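Que faire d'un tas de petits sachets en vrac dans une boîte ?

Flellura
Bonjour à tous ! J'ai une question un peu bête mais elle m'occupe depuis une semaine. À force d'acheter du thé, des sauces et des bricoles à l'épicerie Starnach, je me retrouve avec des petits sachets partout : tiroir à couverts, fond de placard, même dans la corbeille à pain (si, si). J'en ai mis une partie dans une boîte transparente sur la table en bois clair, histoire de voir ce que j'ai, mais c'est un tas et on ne lit pas grand-chose. Vous rangez ça comment, vous ? Debout, à plat, par sorte ? Et je préfère garder la boîte transparente, je l'aime bien.

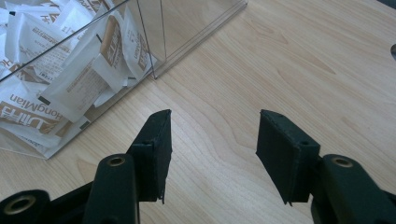
2 réponses

Kuo-hua Cheung
Bonjour Flellura, j'ai eu exactement le même problème ! Chez moi ils sont debout, comme des fiches, l'impression tournée vers l'avant. Tu vides tout, tu remets les sachets dans le même sens (sur ta photo celui de devant, HongMian, a la tête en bas, ça n'aide pas) et tu cales la rangée avec un bout de carton plié - une vieille boîte de céréales, c'est parfait. Une bandelette qui dépasse entre deux sortes et tu t'y retrouves tout de suite. Ah, et regarde les dates avant de remettre, j'en ai jeté une bonne poignée en octobre... Si la boîte est trop haute, couche-la sur le côté, l'ouverture vers toi, et fais des piles à plat. Je l'ai fait pour les tisanes et ça tient très bien, sauf quand mon fils se sert en vitesse !

Hoteo327
Moi je laisse en vrac et je fouille. Par contre la boîte loin de la plaque et de la bouilloire, la vapeur ramollit le papier. Après, debout ou couché, franchement, chacun son truc.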